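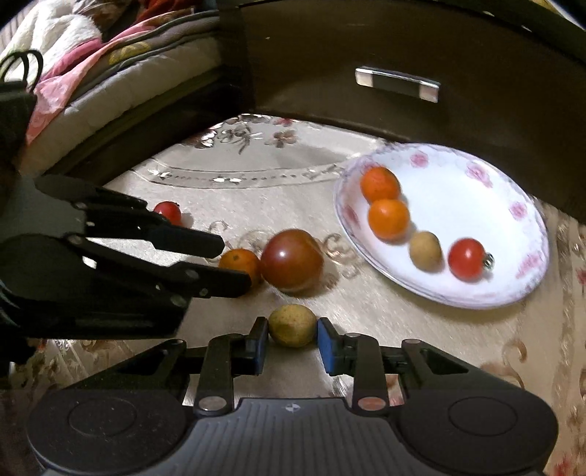
Murray Charbonneau asked me last week why I bother wiping the finger pads at all when the grippers only ever touch fruit. Well, Murray, fruit is sticky! Peel oil gets on the rubber, dust gets on the oil, and pretty soon a tomato slides where it used to stay put.

(Slow down here, I always rush this bit.)

So my routine for the pair. Damp cloth on the pads, then a dry one. Wiggle each finger and feel for play at the pivot pins. If one clicks I snug it up, a quarter turn and no more, because I cracked a linkage arm in March by being a hero about it. Every 300 grabs I stop and do the whole thing over.

Small round stuff first, big tomato last. Ask the room who would start with the big one (hands up, wait for it). 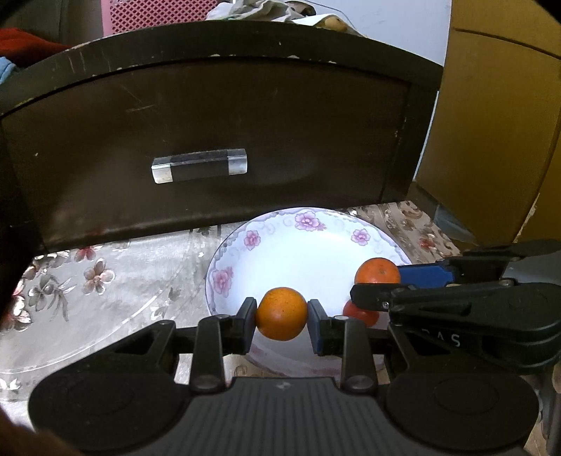
Edmund Nowicki
Gripper Care at Home, Sirkia meetup, Sat 25 May

Okay, oranges. I like them for the squeeze check – close slowly, hold, look at where each pad lands on the peel. If one side touches way before the other, open up and go back to the pins. I keep a log in a notebook, and we're at 782 grabs on this set of pads.

Spare pads are in my bag, come find me at the break.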